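Home Articles Opinion Archive About Contact

Write the rules down before the robot moves
June 6, 2019
By Gemechu Gebretsadik

Last September I sat through a demo at Drernach in which an arm placed a bar on top of a block. The slide said it worked 100 percent of the time. I asked what counted as working. There was a pause, and then two people from the same team gave two different answers. One said the bar had to stay put after the gripper let go. The other said touching the block was enough.

I have been reading block-handling reports for a long time, and the same hole is in most of them. We have careful standards for guarding and emergency stops. For saying whether a robot did its task, we have habits.

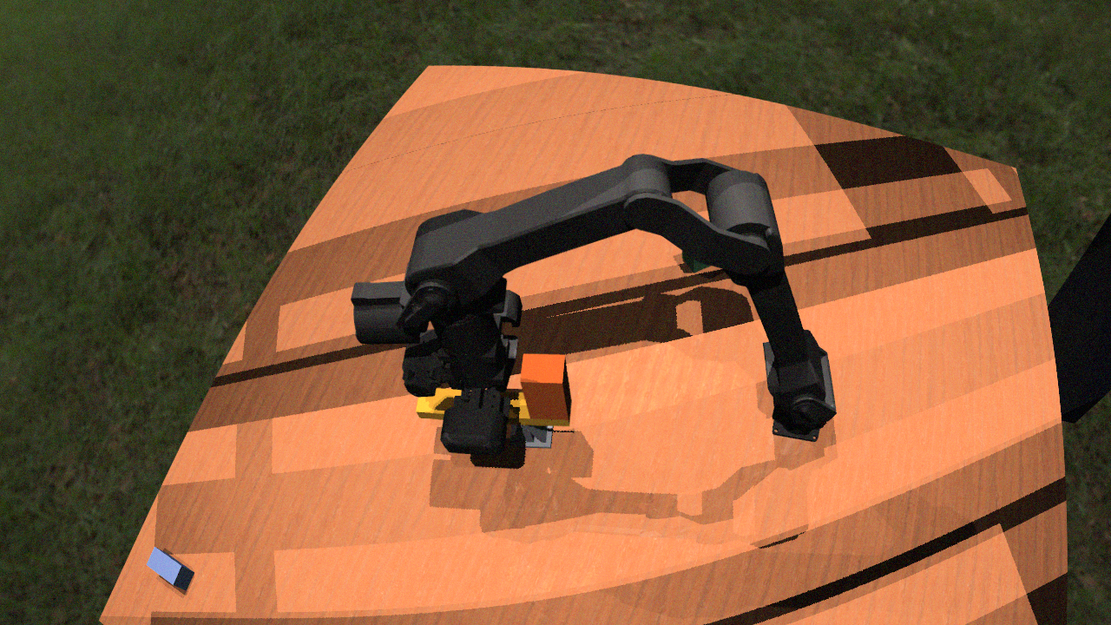
Simulated tabletop task: the gripper at the yellow piece, with the orange cube right beside it.

Take a simulated table like this one. A reader needs to know where the blocks may start, how close together they may be, and whether bumping a neighbor is a failure. At Jeselance they keep a one-page sheet for every task, written before the first trial, and nobody may edit it once the runs begin. If the sheet turns out to be wrong, they fix it and start over at trial one. It's slow and people grumble. I think it should be the minimum.

The usual objection is that simulation is cheap, so you can always run it again. I see it the other way. Cheap runs make it easy to keep going until the numbers look good, then report the last batch. The Verhoeven write-up gave 100 trials. When I asked for the logs, 18 more had been left out as "setup." Maybe they were. The rule for what counts as setup had been written afterward.

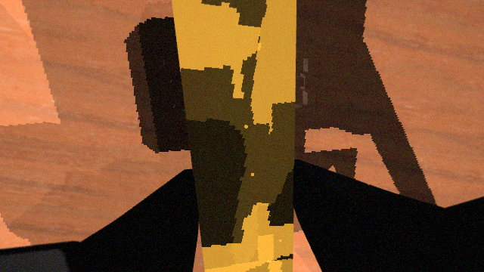 Camera views need the same treatment. If the policy gets a close view from near the fingers, say so, and give the resolution. Say whether the lighting changes between trials, too. Shadows can cover a good part of a small object, and a system tuned under one fixed sun may have learned that sun. I would ask for at least two lighting settings in any report, with the results kept separate — no averaging.

Then there is the background. I used to think it was decoration. I changed my mind after the Sestau tests, where swapping the surroundings cut the success rate roughly in half with the blocks left exactly as they were.

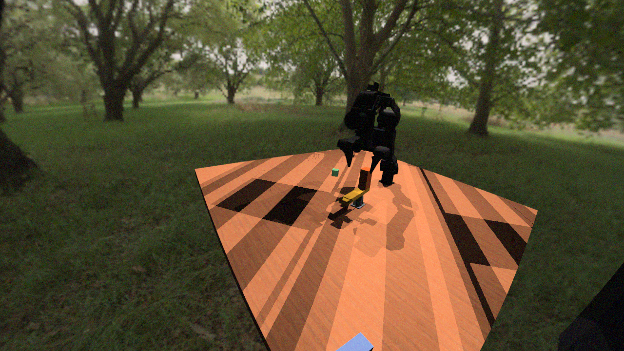 Same task, wider view, with the two-armed robot at the table and trees behind it.

So list the background file along with everything else. List the failed runs. Put the definition of success on the first page, in a sentence a new hire could apply without calling anyone. Drernach has told me its next report will do this, and I plan to read it with the sheet in my other hand.

Previous Next Back to Opinion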